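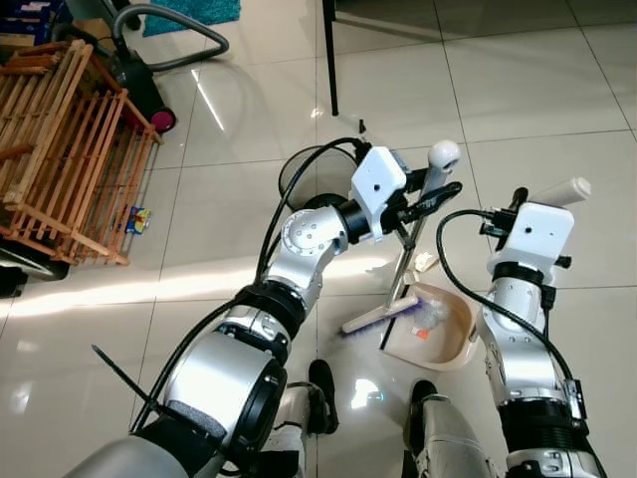
Ticket: Heating controller drops off the network overnight
Opened by: Úna Moriarty
Site: Britbridge, ground floor
Status: Closed

Hi all, me again! I know I said I'd stop raising tickets about the heating, but the Kakevano controller has gone missing from the app and I'd like somebody to look at it before I throw it in the canal.

What happens is this. I go to bed, everything is fine, the app shows all the zones. I get up and the whole ground floor says "Controller unreachable". The little screen on the wall still lights up and still lets me change the temperature by hand, so it isn't dead, it just isn't talking to anybody. If I switch it off at the fused spur, wait a bit and switch it on again, it comes back and behaves itself all day. Next morning, gone again.

Things I've tried so far:
Restarted the router (twice, and once more in a temper)
Deleted the app and put it back
Changed the wifi password and typed it in again on that horrible little dial
Moved the cordless phone base, because my brother swore it was that. It was not that.

Firmware on the controller says it's up to date. Router is the one Urkia supplied with the line.

Úna

Reply from Gearóid Dunne, Friday, June 12, 2026

Hiya Úna, sorry you're having a rotten time with it. A few questions before I come out, if you don't mind. Is it the same time every night? There's a log on the controller itself: hold the dial in for 20 seconds and scroll to Events, then look for lines starting LINK. Could you copy out the last few? Also, does the upstairs controller stay connected, or does that go as well?

And please leave it unplugged from the smart speaker routine for now, I'd like to have one thing fewer to argue with.

Gearóid

Reply from Úna Moriarty

Right, I found the log (what a menu, who designed that?) and here's what I've got:

LINK LOST 03:00
RETRY 1 FAILED
RETRY 2 FAILED
RETRY 3 FAILED
RETRY STOPPED

The same set every night, bang on three in the morning. Upstairs never drops at all. It's the same model, fitted on the same day by the same man, so I'm a bit stumped. The one difference I can think of is that upstairs connects through the Han extender on the landing and downstairs goes straight to the router.

I did wonder about the floor, as we've got underfloor heating down here and I thought maybe the pump kicking in was upsetting something. But I sat up with a cup of tea and watched it, and the pump didn't come on until well after the link had gone. So I've lost a night's sleep and ruled out a pump.

Reply from Gearóid Dunne

That's really useful, thanks, and go and have a nap! Three on the dot smells like the router. A lot of them do a channel scan in the small hours and hop to a quieter channel if they find one. The controller tries to rejoin, gives up after the third go and sulks until it's power cycled. Your extender would follow the hop by itself, so upstairs never notices.

Could you log in to the router, go to Wireless, then Advanced, and see if there's a tick next to "Automatic channel"? If there is, untick it and pick channel 6, save, then restart the controller last. Leave it a few nights and tell me how you get on.

Reply from Úna Moriarty

There was a tick! I've unticked it. I also found a setting called "Reconnect wait" on the controller, which was set to 30. The manual says it goes up to 2000 but not what the number is in, seconds or fortnights or what. I've left it alone. Should I have?

Reply from Gearóid Dunne

It's seconds, and yes, leave it. I'd only touch that if the channel change doesn't hold.

Reply from Úna Moriarty

Three nights now and it's been there every morning. No LINK LOST lines at all since I changed it, I checked. I've put the speaker routine back on as well and that hasn't upset anything. You can close this one, and thank you, I owe you a packet of biscuits.

One small thing while I've got you: the app still thinks the hall is called "Zone 3 copy" and won't let me rename it. Shall I open a new ticket for that?

Reply from Gearóid Dunne

Glad to hear it! Yes please, a new ticket, and put the app version in it. Closing this one.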